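Workshop > Notebooks > Toy bench
Entries Drawings Finishes Timber Contact

2024-08-26
Maple board and small shapes, bench notes
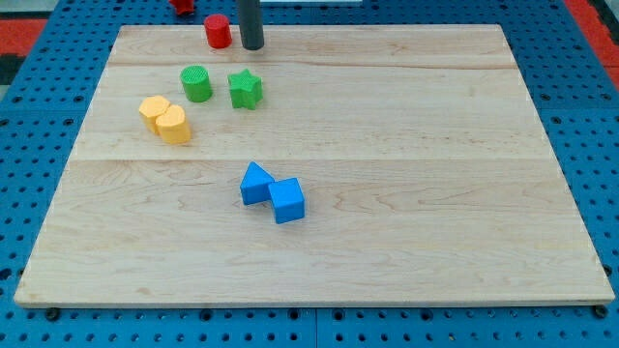
Really good day on the toy set. I keep going back to the board just to run a hand over it. Els Claeys was right to hold out for the pale planks and wait for them, and I take back everything I said in May about the wait. (For anyone reading who wasn't here then: I said quite a lot.)

The grain first, since that's what I'm most excited about. It's soft and wavy nearly all over, with a few faint darker streaks, and then those knotty swirls, mostly on the right-hand half and down at lower left. I had half planned to turn the board so the swirls ended up under the packing label. No chance. They stay on top where children can see them. Uwe Bauerfeind thinks a busy surface will make the shapes harder to pick out for the smallest kids, and he has a point in general, but a green star on pale wood is about as easy to see as anything gets. We'll try it with the little ones at the Zaltari playroom and let them settle it.

Seams. The one across the middle is thin and straight and I'm very happy with it. Fingernail test: can't catch it anywhere. The second one, up toward the far edge, is fainter still, and I lost it twice while I was marking out with the pencil. Same glue and same clamps as before, but I left it 15 hours this time and went over the joint with a card scraper before any sanding. I'd like to do all of them that way from now on. The scraper takes longer to set up than to use, so it makes sense to do a batch.

Front edge still to do. It comes out a shade darker than the face, as end grain does, and I go back and forth on whether to seal it first to even it up. Tried a thinned coat on an offcut and it helped a little. Tried two thinned coats on the other end of the same offcut and it went shiny, which I don't like next to the matte top. Leaving it darker is fine with me! It gives the board a nice outline when it sits on the blue bench top. Ask Els, she has the better eye for this.

Now the shapes. The green star is my favorite thing we've made this year. Five points, straight sides, stands up by itself with no fuss. The inside corners were the trouble all along: the sanding block won't reach in, and a folded bit of paper rounds over the edges you want to keep. What finally worked was a strip of 80 grit glued to a thin stick, pulled toward me only, never pushed. Then the same again with something finer. Write that down somewhere better than here.

The green cylinder has the cross-hatched top, and I love it. Els wanted something a child could feel with eyes closed, so you know by touch which end is up. The hatching took the color well, better than I feared, though you have to keep the brush nearly dry or the grooves fill and you're picking them out with a pin. Sides are smooth and curved, nothing fancy. It makes a good partner for the star, one you can roll and one you can't.

Red cylinder: glossy. Uwe did this one with the Nair enamel and I did the greens with Cemen, so there's a proper comparison going on now. The top of the red catches the light in a way that makes everybody want to pick it up, me included. It stands steady on its flat base too, which was a worry with the earlier one that had a slight belly to the bottom (my fault, I sanded it on a soft pad). What I don't know is how the shine holds up. Glossy paint shows every tooth mark, and these will be chewed, there's no use pretending otherwise.

Tried a few arrangements on the board before lunch. I like the greens as a close pair with a bit of open wood beside them. Put everything in the middle and it looks like a shop window. Spread everything out evenly and it looks like a test sheet. Grouped by color with gaps between the groups feels much more like something left mid-game, and it's also how my niece plays, so there's research for you.

Uwe's idea over coffee, noted so it doesn't get lost: cut shallow recesses in the board so each shape has a home. I was against it for the first minute and then came round halfway. Against: it fixes the game, and it cuts through that lovely grain. For: tidying up becomes part of the play, and the shapes don't slide off in the car. Possible middle road is recesses on the underside only, so you flip the board to put things away. Would need a thicker board, 2 mm more at the least, and then the weight goes up. I'll make a rough one from the leftover planks. If it's too heavy for a four-year-old to turn over we drop the idea.

The name: Turer is still the working name for the whole set. Els doesn't like how it looks written down. I don't mind it. Leave it until the box is drawn.

Odds and ends:
- The perforated bench top is great for clamping but it collects dust in the holes. Vacuum it before anything with a fresh finish goes down on it.
- Green is nearly out, enough left for one more star. Order it together with the red.
- Keep the offcut with the two test finishes. It's on the shelf over the sink, marked on the back.
- Card scraper needs a new burr. I was pressing harder than I should by the end.
- Drop test on the cylinders from table height, onto the hard floor and then the mat. Uwe has the sheet.

Next up is the front edge, after Els has looked at it, and then oil on the top face. I can't wait to see what oil does to the swirls. A little dab on the underside already brought them right up, warm and deep, and I had to stop myself from doing the whole thing then and there.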